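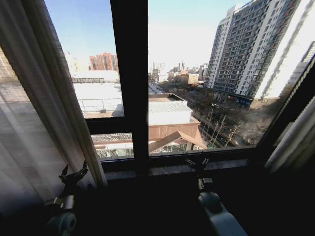 City view through a dark-framed window, sheer curtain to the left.

She moved to Bikuscombe for a job and stayed for the night buses. That's how she puts it anyway. We talked for most of an afternoon, tea going cold, her phone going off every few minutes.

The job is writing timetables. Has been for 11 years now, first at Oka, the old bus operator, then at Bellamy when Bellamy bought the routes. She does the overnight network, midnight to five, the one most people in town have never looked at.

"People think a computer does it," she says. "A computer does the first go. Then I spend six weeks fixing what it did."

Fixing what, exactly? Driver breaks, mostly. Also the hospital. Shifts at the hospital change at a quarter to, and for years the bus left at twenty to. Cleaners and porters stood at the stop for close to an hour in the cold.

"I got a letter about it. Handwritten, four pages. I moved the bus nine minutes and it took me from March to September to get it signed off. Nine minutes! You would of thought I'd asked for a new bridge."

The letter is still in her desk drawer. She won't say who wrote it.

Numbers, then. The night network carried 1,505 riders in a typical week when she started. Last winter it was 2,825. She's proud of that but quick to spread the credit — the bakery district opened, rents went up in the middle of town, people moved further out and still had to get to work by four.

"I didn't make them ride. They had shifts. I just stopped making it so hard."

Route 48 is her favorite. Runs out past the rail yards to Erkden, turns around in a supermarket parking lot, comes back. Hardly anybody on it after two. Bellamy has tried to cut it twice.

"Both times I asked them to come and ride it with me. One manager came. He sat next to a man who'd been getting that bus home for longer then I'd been doing the job, and they talked about soup the whole way. The route's still there." She shrugs. "Maybe it was the soup."

She rides every route herself before a new timetable goes out. All of them, both directions, with a notebook and a flask. Her knees don't like it. She says you can't tell from a screen that a stop has no light over it, or that the driver has to wait for the same freight train every night at ten past three.

Does she mind that the work is invisible? Long pause here.

"When it goes right there's nothing to notice. You walk out, bus comes. I like that. My mother thinks I drive the buses, I gave up correcting her."

What's next is the winter book, 134 pages in draft, due at the printer soon. Yes, they still print it. Drivers want paper, she says, and so do older riders, and so does she. The big fight this time is over Sunday mornings, when the night service stops at five and the day service doesn't start until seven thirty.

"Two and a half hours of nothing. Churches, markets, care homes, all those people walking. I've got a plan for it. It needs one extra bus and I've been told there isn't one." She looks at her phone, turns it over on the table. "There's one. I know which garage it's in."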